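How I Set Up My Kitchen Table So There's Room to Cook on It

I have a small kitchen and one big table, and for years the table lost. Mail went on it, then the fruit, then a toaster I used twice a month, and by Friday I was chopping onions on a spot the size of a paperback. Last August I finally got fed up and cleared the whole thing off, and I've kept it (mostly!) clear ever since. A few people asked how, so I'm writing it down.

The short version is that everything lives around the outside and the middle stays empty. The long version takes an afternoon, a damp cloth and a bit of stubbornness.

What you'll need

A table with at least one side against a wall
A basket or wide bowl for produce
A mug tree
Something with a drawer that can sit at a corner
Painter's tape (just for the first week)
A box for the stuff that's leaving

Step 1. Take everything off

I mean everything. Put it on the floor, on chairs, on the couch, wherever. I tried doing this the lazy way once, sliding things from one end to the other, and all I did was rearrange the same clutter. Once the top is bare, wipe it down and let it dry while you sort.

My sorting is pretty blunt. If I use it every day, it can come back. If I use it every week, it goes in a cupboard. Everything else goes in the box. The toaster went in the box, and so did a bread machine my sister-in-law gave me that I'd been feeling guilty about since we lived in Sellwood.

Step 2. Tape off the middle

Run painter's tape in a rectangle on the table, leaving a border on all sides wide enough for a dinner plate. Inside the tape is your work area, and nothing gets parked there. It looks silly. Do it anyway! I left mine up for 17 days, which is longer than I planned, but by the time I peeled it off I'd stopped putting my keys in the middle without thinking about it.

If you have kids, let them do the taping. Mine got very strict about the rule once it was their rectangle.

Step 3. Give the produce a corner

I like a round basket with a raised rim for this, in one of the back corners. Woven ones let air through and they don't slide around when you bump the table. Don't get a deep one. In a deep basket the bottom layer gets forgotten, and I have found things down there I don't want to talk about.

Only put in what you're going to eat in the next couple of days. Potatoes and onions can live somewhere dark, and apples do better in the fridge at my house. When I bring home corn it goes straight in the basket where I can see it, and that usually means it gets cooked that night.

Step 4. Put the mug tree at the back, in the center

This was the change that made the biggest difference for me. Our mugs used to wander all over the table, and now they hang. A wooden tree with a square base is nice and steady, and against the wall it's out of the way of your elbows but still easy to reach.

Don't fill every peg. I hang two, one on each side of the post so it stays balanced, and the rest stay in the cupboard. Different colors help too - then there's no arguing over whose coffee is whose, and you just rinse yours and hang it back up. Let mugs dry before you hang them or you'll get drips on the wood.

Step 5. Use the other back corner for a drawer

A small wooden cabinet with a drawer takes care of all the flat and fiddly stuff: peelers, clips, the thermometer, takeout menus. Check before you buy that the drawer faces in toward the table and has a handle you can grab with messy hands. I looked at a cute one from Merkthorpe with tiny round knobs and put it back for that reason. A long bar handle is much easier.

Leave enough room in front so the drawer opens all the way. I measured mine closed the first time and had to shift everything over.

Step 6. Keep one side for boards and racks

The left side of my table is for the wooden board, with a black wire rack on top. Stacking them saves space, and when something comes out of the oven I just pull the rack toward me. If you're left-handed you may want to flip this with the drawer side.

Step 7. Check it before you call it done

Stand at the front of the table and pretend to make dinner. Can you reach the mugs without leaning over the produce? Can you roll out dough? I slid my basket over twice before it felt right, and then I left it all alone. What you're after is a big open stretch in the middle with things tucked around the edges.

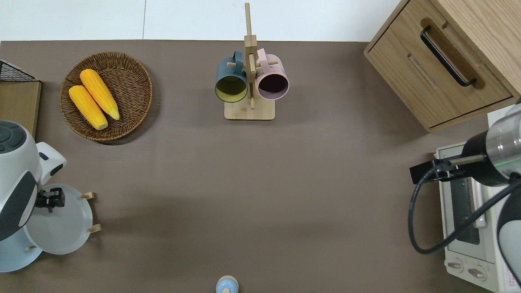
Step 8. Do the two-minute reset

Every night after dishes I put whatever has crept into the middle back where it belongs and wipe the surface. If something doesn't have a place on the border, it doesn't get to stay on the table overnight. Some nights I skip it, and the mail is back by morning.

A couple of extra tips

Matte tabletops hide crumbs really well, so wipe even when it looks clean.

If your table is narrow, skip the cabinet and use a shallow tray.

Go through the drawer every month or so. Mine had four corn holders in it last time, none of them matching.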